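Seltum houseboat platforms - anyone living on one yet?

Forum > Floating Homes and Waterfront Building > Foundations and Moorings

saltpeter_joe
Looking at a slot at the Kultovance basin, thinking of putting a two bedroom on a Seltum concrete pontoon. Sales guy is Gaétan Perron, nice enough, answers emails. Brochure says no scraping, no haul-out, ever. Is that real?? My current place is a steel hull and I'm sick of the yard bills. Need to give them an answer on the slot by 28th April so no rush lol

marnie_afloat
Been on one six years. Never hauled. Concrete over foam core, it just sits there. You do get mussels and weed under the edge but it doesn't hurt anything, I leave it.
What you WILL notice is trim. Put a full bookcase and a piano on one side and your doors start swinging. Ask me how I know.

tidewrack
"No haul-out ever" is a sales line. Get a diver under it every couple of years. Mine found a crack by the corner where the mooring collar bolts on. Small, but I was glad to know.

saltpeter_joe
Crack how bad? Did Seltum pay

tidewrack
Not Seltum, mine is a Drastine. Hairline. Diver packed it with underwater epoxy, cost me 300. Drastine said wear and tear, I said it's concrete, what's wearing. Went nowhere.

bilgewater_annie
Drastine collars are undersized, this has been gone over in like four threads. The pontoon is fine, the hardware is junk. Swap the collars before you move in, when the crane is there anyway.

tidewrack
They're not undersized if you're in a sheltered basin, which I am. Mine cracked from a tug wash. Different thing.

bilgewater_annie
If a tug wash cracks it then its undersized.

marnie_afloat
You two again

hradwan_moorings
Hatem Radwan here, I do pile and chain work, not selling anything. Couple points for the OP.
Kultovance is soft mud a long way down. Piles there need to go deeper than what most of the pontoon companies quote, so look at the pile length in the quote and ask who did the soil test. If no soil test, walk.
Also ask for freeboard with the house ON, finished, furniture in. The brochure number is usually the bare pontoon. I've seen people lose a good part of it once the tile and the water tank went in.
Chains vs piles - at that site, piles. Water level moves too much with the lock.

saltpeter_joe
Hatem thank you, this is exactly what i needed. Quote says "2 piles included" and nothing about length. Emailing Gaétan now.

hradwan_moorings
Two is light for a two bedroom. I'd want four. Ask anyway, maybe there's an existing one on the slot they're sharing.

kelp_and_co
Can I ask about power and sewage since nobody has. Brochure for the Chamoun units talks a lot about being self sufficient, solar roof, own treatment tank. We have roughly 2000 watts of panels and in January it barely runs the heat pump for a morning. Still on shore power half the year. Treatment tank works but the smell in the first weeks, wow.

marnie_afloat
Smell goes once the bacteria settle. Don't pour bleach down it. My sister in law did and we started over from zero.

bilgewater_annie
Self sufficient is for people in warm places with a big roof. Up here get a proper shore hookup and treat the panels as a bonus.

kelp_and_co
Wish someone told me before I paid for the batteries.

tidewrack
Batteries are still good for outages tho. We lost dock power a whole night last winter and I had lights and the pump going. Neighbors came over for coffee.

saltpeter_joe
OK update. Gaétan says pile length "to be confirmed after site survey", and the survey is on me. He did say they can hold the slot till it's done if I put down a deposit. Refundable, he says. Not in writing yet.

hradwan_moorings
Get it in writing.

bilgewater_annie
^ what he said. And ask if the survey is yours to keep if you walk. You can take it to another builder.

marnie_afloat
Agree with Annie for once. Joe, also go see the slot at low water, and when its windy. Come look at mine if you're ever up this way, coffee's on.

saltpeter_joe
Will do. Survey booked. Still no idea what to do with all the stuff in the steel boat, thats a whole other thread. Will post the pile numbers when I have them.
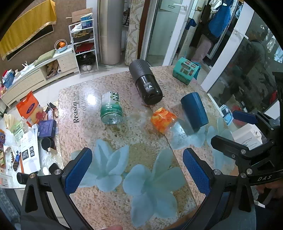 the big speckled table, stuff on the far half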